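Saturday, late

The heritage sign vote has taken over everything. The radio had it on again at breakfast, the councillor for Stornemholm ward repeating what he said on the Lengyel current affairs program, that people who want bilingual signs "can read the old ones like everyone else did." He says he was quoted out of context. I watched the whole interview and the context was 10 minutes of the same.

Did the shopping before the rain. Bread, onions, milk, light bulbs for the hallway.

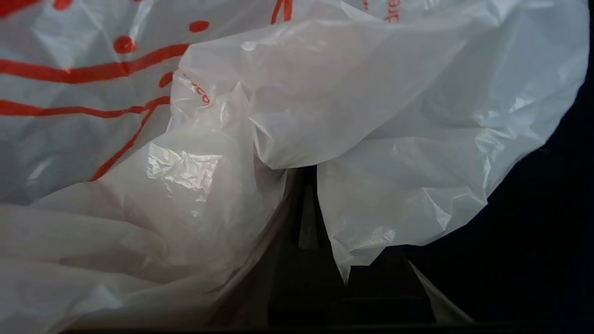
White plastic, red stripes.

By lunch an actor from that old Sidix police drama had weighed in, calling the remarks a disgrace, and after that the comments were all about the actor. Where was he when the Sesex mural got painted over, why does he only speak up now, and so on. I counted 12 of those before I stopped reading. Hardly any mentioned the signs. The petition asking for an apology was at 373 signatures when I looked and I haven't signed it. I want to read the wording again first, as the second paragraph asks for him to resign and I'm not sure I agree with that.

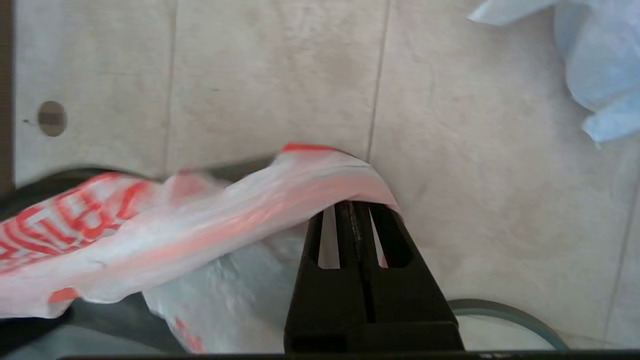

The bag again, red lettering and all.

Rang my sister in the afternoon. She thinks he should go. We left it there and talked about her knee.
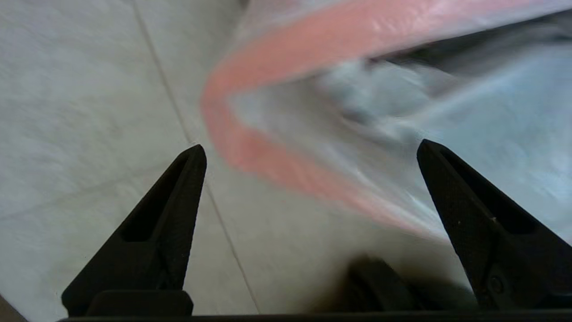
There was a gathering outside the town hall at four. The news said 100 people, both sides, with police in the middle and no arrests. I stayed home. Council meets again in November and the signs are still on the agenda, so we'll have weeks more of this. Leftover soup for tea. Need to ring the dentist and put the bins out.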